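Lorby Single-Arm Household Kit: Review for Buyers
Posted 6 September 2022

The Lorby kit is sold to small labs, appliance test houses and housing providers who want one arm to handle laundry, toys and other soft or awkward items at floor level. We bought it for that purpose at Trarnis, where we run a furnished test room for home equipment. This review covers what the purchase costs beyond the quoted price, what the arm is like to work with, and which line items we would change on a second order. It does not cover the speech module, which we did not buy.

What is in the quote

The base quote lists the arm, the two-finger gripper, the wrist camera, the controller, the power supply and one year of software updates. It does not list the floor stand, spare fingers, the longer wrist cable or on-site setup. We asked for those as separate lines and recommend that other buyers do the same, as the bundled "ready package" hides the stand price inside the setup fee.

Delivery took 31 days from purchase order. Lorby ships the controller from a different warehouse, so plan for two deliveries and make sure someone is there to sign for both. The arm cannot be powered up without the controller, and the inspection period starts with the first box.

Budget two working days for setup. The first goes to mounting and leveling. The second goes to calibration and to writing down the limits of reach for your own room. The manual treats the second part as optional. Our copy of the manual also had the torque table for the wrist screws printed twice, with different values. Support confirmed that the table in the appendix is the correct one.

Gripper and wrist

The fingers are black, narrow at the tip and slotted near the end. They open wide enough to straddle the rim of a laundry basket, and the narrow tips can get under a handle without much fuss. They are less good on flat items. A product label lying face up on smooth plastic took repeated attempts in our trials, and the pass rate was too low to publish. If thin items are a large part of your work, price the soft pads from the start. They are cheap next to the cost of a return visit.

The wrist camera and the gripper mount each have a small green light. Both are easy to see from standing height. The wrist cable is the weak point of the layout. It plugs in with a teal connector just below the mount and then runs down the outside of the arm. Lorby sells a sleeve for it, and Javitance makes a clip set that does the same job for less. We would put the clip set on the first order.

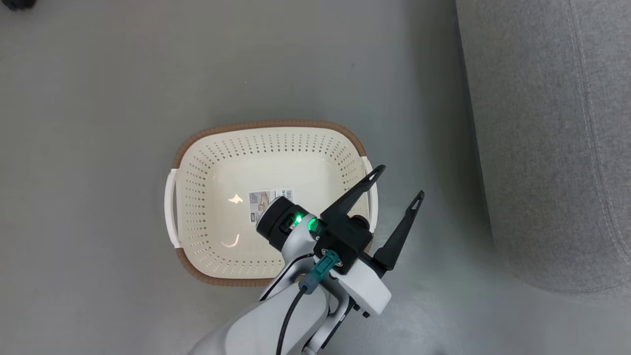
Floor space and furniture

Most of our planning errors were about the room. The reach figure in the data sheet is measured at table height. Near the floor it shrinks, and a sofa on one side takes away more of it. Tape out the working area before ordering the stand, with the furniture in place, and test with the basket you intend to use. A basket with sloping sides and a thick rim needs more finger clearance than a straight-sided crate of the same width.

Smooth gray flooring gave us no trouble with the stand. Light plastic baskets do slide on it when a finger touches the rim, and a rubber mat solved this. Add the mat to the budget under consumables. We also suggest keeping cloth of a strong color for early trials. Red against a cream basket is easy to follow in the wrist view, while white cloth against the same basket is harder to judge on a small monitor.

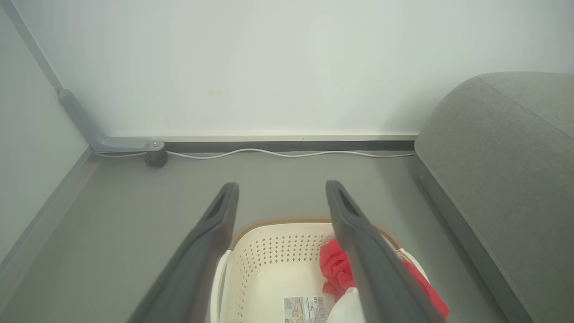

Cloth that hangs over the rim is the load we would use for acceptance testing. It is closer to real use than folded towels, and it shows how the supplier's grasp routine handles a piece that lies partly inside the basket and partly outside. Ask for this test in writing. Our contract said "mixed household items," and the supplier read that as blocks and cups.

Running costs

Finger wear has been slow. We replaced one pair in the first 10 weeks, and that was after a collision with a table leg. Spare pairs are sold in boxes of two, so the smallest order is four fingers. The software renewal falls due in March for all customers, whatever the purchase date, and is not reduced for the first year. A buyer who signs late in the winter pays for very little.

Compared with the MacDonald arm

The MacDonald arm is the other unit we had quoted. It costs more, includes the stand and routes its cable inside the arm. Its gripper opens less, which ruled out our larger baskets. For table work we would have chosen it. For floor work the Lorby is the better fit, provided the stand, pads, clips and mat are all in the budget before approval.

Rating: recommended for floor-level work, with the reservations given for thin items and for the manual.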